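3장 작업대 상판의 구획과 배치

3.1 적용 범위
본 장은 Bremmont 목재 작업대의 상판에 테이프로 작업 구역을 표시하고, 소품과 전원을 배치한 뒤 원상으로 복구하는 절차를 규정한다. 작업대의 조립과 수평 조정은 2장을 따른다. 2장의 절차를 마치지 않은 작업대에는 본 장을 적용하지 아니한다.
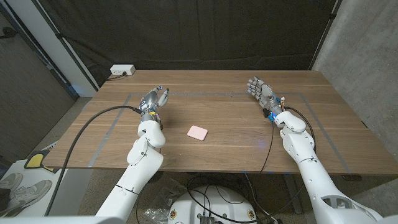
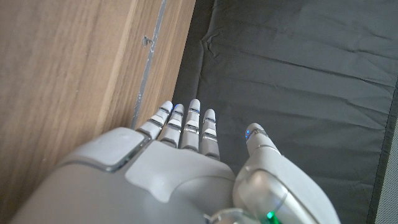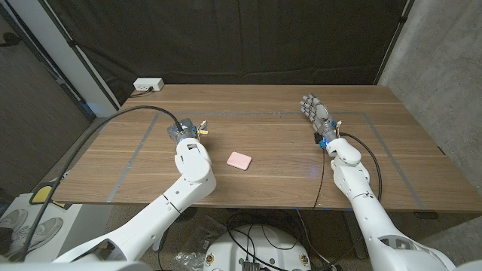
그림 3-1~3-3(위에서부터). 그림 3-1 및 3-3: 회색 테이프로 구획한 목재 상판과 분홍색 사각 소품. 그림 3-2: 목재 면과 짙은 회색 천 매트.

3.2 준비물
착수 전에 다음 물품을 갖춘다.
회색 구획용 테이프
줄자 및 긴 자
보풀이 없는 마른 천과 물에 적셔 꼭 짠 천
연필(심이 무른 것)
분홍색 사각 소품
짙은 회색 천 매트
멀티탭
케이블 고정용 끈
점검표(부록 나)

비고: 테이프는 점착력이 약하고 제거 후 잔여물이 적은 제품을 사용한다. 포장용 투명 테이프와 양면테이프는 사용하지 아니한다. 대체품을 쓰고자 할 때에는 시설 담당 Dorota Bielecka에게 사전에 승인을 받는다.

3.3 상판의 청소
1. 상판 위의 소품과 공구를 보관함으로 옮긴다.
2. 마른 천으로 나뭇결 방향을 따라 먼지를 닦아 낸다.
3. 얼룩이 남은 부분은 꼭 짠 천으로 닦고, 즉시 마른 천으로 물기를 제거한다.
4. 이전에 붙인 테이프의 흔적이 있는지 손끝으로 확인한다. 흔적이 있으면 3.8항에 따라 제거한다.
5. 상판이 완전히 마른 후 다음 항으로 진행한다.

주의: 알코올, 시너, 연마제가 포함된 세제를 목재 면에 사용하지 말 것. 표면의 색이 고르지 않게 변할 수 있으며, 이로 인한 손상은 교체 대상에 해당하지 않는다.

3.4 작업 구역의 표시
작업 구역은 상판의 뒤쪽 변과 나란한 선 하나, 그리고 그 양 끝에서 앞쪽으로 이어지는 좌우 선으로 표시한다. 앞쪽 경계에 테이프를 추가할지 여부는 해당 작업의 지침서에 따른다.

1. 상판 뒤쪽 모서리에서 앞쪽으로 9 cm 떨어진 지점을 좌우에 하나씩 표시한다.
2. 두 지점을 긴 자로 연결하고 연필로 옅게 선을 긋는다.
3. 선을 따라 테이프를 붙인다. 테이프의 바깥쪽 가장자리를 연필선에 맞춘다.
4. 뒤쪽 선의 왼쪽 끝에서 앞쪽으로 테이프를 내려 붙인다.
5. 오른쪽도 같은 방법으로 붙인다.
6. 모서리에서 겹치는 부분은 가위로 정리한다. 상판 위에서 칼을 사용하지 아니한다.
7. 마른 천으로 테이프 전체를 눌러 들뜬 곳을 없앤다.
8. 테이프 밖으로 남은 연필 자국을 지운다.

비고: 테이프를 붙일 때에는 롤을 한 번에 길게 당기지 말고 짧은 구간씩 누르며 나아간다. 당겨진 상태로 붙인 테이프는 시간이 지나면 줄어들어 모서리가 벌어진다.

비고: 구역의 모양은 보는 위치에 따라 다르게 보일 수 있다. 선의 평행 여부는 눈으로 판단하지 말고 줄자로 확인한다.

3.5 소품의 배치
1. 분홍색 사각 소품의 표면에 먼지나 부스러기가 없는지 확인한다.
2. 소품을 작업 구역의 중앙 부근에 평평하게 놓는다.
3. 지침서에 시작 위치가 지정된 경우에는 그 위치를 우선한다. 위치를 기록할 때에는 뒤쪽 선과 왼쪽 선을 기준으로 한다.
4. 작업이 끝나면 소품을 보관함에 넣고 뚜껑을 닫는다.

모서리가 뭉개졌거나 표면이 찢어진 소품은 사용을 중지하고 새것으로 교체한다. 교체한 날의 점검표에 소품의 관리 번호를 기재한다. 관리 번호는 보관함 안쪽에 부착되어 있으며, 소품 자체에는 어떠한 표시도 하지 아니한다.

3.6 천 매트의 사용
천 매트의 사용 여부는 작업별 지침서에서 정한다. 사용하는 경우 다음을 따른다.

1. 매트를 펴기 전에 바깥에서 가볍게 털어 낸다.
2. 매트의 가장자리가 테이프 위에 올라오지 않도록 놓는다.
3. 가운데에서 바깥쪽으로 쓸어 주름을 편다.
4. 사용 후에는 접지 말고 말아서 보관한다.

주의: 젖은 매트를 목재 면에 올려 두지 말 것. 매트를 테이프나 압정으로 고정하는 것도 금한다.

3.7 전원 및 케이블
1. 멀티탭은 상판 뒤쪽의 왼쪽 모서리에 둔다. 작업 구역 안에는 두지 아니한다.
2. 멀티탭의 전원선은 왼쪽으로 빼고, 통행로를 가로지르지 않게 한다.
3. 플러그는 끝까지 밀어 넣고 가볍게 당겨 고정 상태를 확인한다.
4. 케이블에는 여유를 두되, 소품의 위로 지나가지 않도록 정리한다.
5. 상판 앞쪽으로 내려가는 케이블이 작업자의 발에 걸리지 않는지 확인한다.
6. 뒤쪽의 커튼이 멀티탭에 닿지 않도록 간격을 확보한다.

경고: 손에 물기가 있는 상태에서 플러그를 만지지 말 것. 멀티탭에서 이상한 냄새가 나거나 외피가 변색된 경우 즉시 벽면 전원을 차단하고 시설 담당에게 통보한다.

경고: 상판 위에 음료를 두지 말 것. 뚜껑이 있는 용기도 예외로 하지 아니한다.

3.8 테이프의 교체와 제거
테이프의 끝이 말려 올라왔거나 표면이 해져 선의 경계가 분명하지 않으면 해당 변 전체를 교체한다. 훼손된 부분만 덧붙이면 두께 차이가 생기므로 부분 보수는 허용하지 아니한다.

1. 제거하기 전에 기존 선의 위치를 줄자로 재어 점검표에 기록한다.
2. 테이프의 한쪽 끝을 손톱으로 들어 올린다. 금속 주걱은 사용하지 않는다.
3. 상판과 가까운 낮은 각도로 천천히 당긴다.
4. 점착제가 남으면 떼어 낸 테이프의 점착면으로 여러 차례 눌러 묻혀 낸다.
5. 그래도 남는 경우에는 Clesero 목재용 클리너를 천에 소량 묻혀 닦는다. 클리너를 상판에 직접 뿌리지 아니한다.
6. 3.3항에 따라 상판을 청소한 후 기록한 위치에 새 테이프를 붙인다.

3.9 점검 및 기록
작업 시작 전에 아래 항목을 확인하고 점검표에 서명한다.
상판에 물기와 이물질이 없는가
테이프의 모든 변이 상판에 밀착되어 있는가
뒤쪽 선이 상판의 뒤쪽 변과 평행한가
소품이 지정된 위치에 있는가
멀티탭과 전원선이 작업 구역 밖에 있는가
커튼이 전기 기구에 닿지 않는가

한 항목이라도 충족되지 않으면 작업을 개시하지 아니한다. 조치한 내용은 점검표의 비고란에 적고, 조치자와 확인자가 각각 서명한다. 조치자와 확인자는 동일인이어서는 안 된다.

점검표의 원본은 Shirley Wainwright에게 제출하고 사본은 작업대 서랍에 보관한다. 서식이 부족할 때에는 부록 나의 서식 57호를 복사하여 사용한다. 본 장의 개정에 관한 의견은 문서 관리 담당 Teodor Ziółkowski에게 서면으로 제출한다.

작업대의 이동 및 장기 보관에 관한 사항은 4장을 참조한다.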